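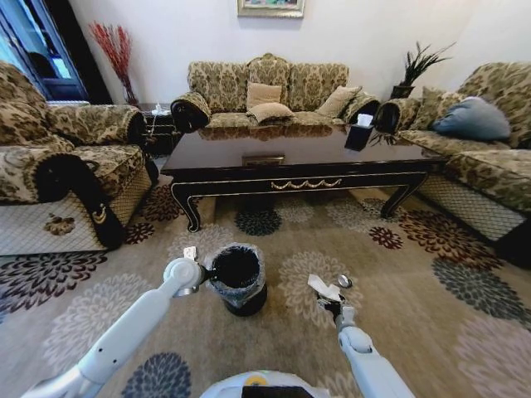 Suha Fakhoury wrote that a sitting room bin should be emptied before it is full, and that most people leave it until the tissues are sitting on top. She has a point. Ours was the same for years, and the bin in the front room at Akl was usually the last one anybody thought of.

The sitting room, Akl
A crumpled tissue and the bin. The small black bin is on the rug in front of the coffee table, with its bag folded over the rim.

This page belongs to the rooms section of the Prandileck household gallery. The gallery holds 2,473 pictures of ordinary rooms in use, sent in by people who live in them or look after them. Akl is the house on the corner that most people in Prandileck know by its green gate. The entry was added on 8th April. Nabil Tannous wrote the notes on the furniture and I have put the rest together from what the household told me.

The rug
Beige, with large round floral medallions in cream, dark red, burgundy and a charcoal blue. It came into the house in September, after the old one wore through by the door. Small bits of white tissue show up badly on the dark parts of the pattern and hardly at all on the cream, so it is worth going over the pale areas by hand before the vacuum cleaner comes out. The household vacuums in both directions and turns the rug end for end twice a year.

The coffee table
Dark and glossy, with curved legs, gold trim along the edges and a gold ornament on the front. Nabil's note says to dust it with a dry cloth first and a barely damp one after. Spray polish left a film on it that took two afternoons to get off. The Zoltivico cloths are the ones used now. They can be washed and they don't leave fluff in the trim. For the ornament he uses a soft paintbrush, kept in the drawer in the hall and not used for anything else.

The tissue box
Black, near the right-hand end of the table. It stays there all year. When it was moved to the windowsill people stopped using the bin as well, and used tissues were found down the sides of the sofa.

The sofas
A matching set in a damask pattern. The one behind the table is cream with brown and olive, and has a carved wooden crest in the middle of the back. Tan cushions sit on the seat. They are taken off and shaken outside, and the seat is brushed from the back towards the front. The carving holds dust and needs the paintbrush treatment too (a different paintbrush). Rolled arms get the most handling and should be wiped first, while the cloth is clean.

The picture over the sofa
Gilt frame, dusted along the top only. Ziad Semaan has asked that it should not be taken down without someone on the other side of it, as the hook is old.

The bin
Bought for 4 pounds at the Ilta hardware shop when the wicker one fell apart. The liners are the thin kind sold on a roll. Two or three spare ones are kept flat in the bottom, under the one in use, so that a new bag is ready when the full one is lifted out. Fold the rim well down or the bag slides in the first time something heavier than a tissue goes into it. Nothing wet, and no tea bags.

Order of work
The household does the room in this order, and it takes an hour with the vacuuming.
Pick up loose tissues and anything else on the floor.
Shake the cushions.
Dust from the picture frame downwards.
Wipe the table.
Tie up the bin bag and take it out.
Vacuum the rug and put the bin back.

Comments (5)

Rasha Sfeir
We do the bin first, not near the end. Otherwise I am dusting round a full one. But I agree about spare bags in the bottom, I started doing that last year.

Ziad Semaan
The hook has been looked at. I would still want two people for the picture.

Anas Sfeir
Is the table lacquered? I have one with the same sort of legs and any water at all leaves a mark on it. I have been told to use wax but I don't want to make it worse.

Nabil Tannous
Anas, I would leave the wax alone until you know what is on it. Try a dry cloth every few days and see how it looks after a month. Put coasters out. If the marks are white they may fade by themselves, mine did.

Suha Fakhoury
A lid would help with the bin, but then people leave things on top of the lid. Open is better for a sitting room. A sheet of newspaper in the bottom is useful too if anyone has a cold and the tissues go in damp.

Next in this section: hallways and coat pegs. Previous: kitchen drawers.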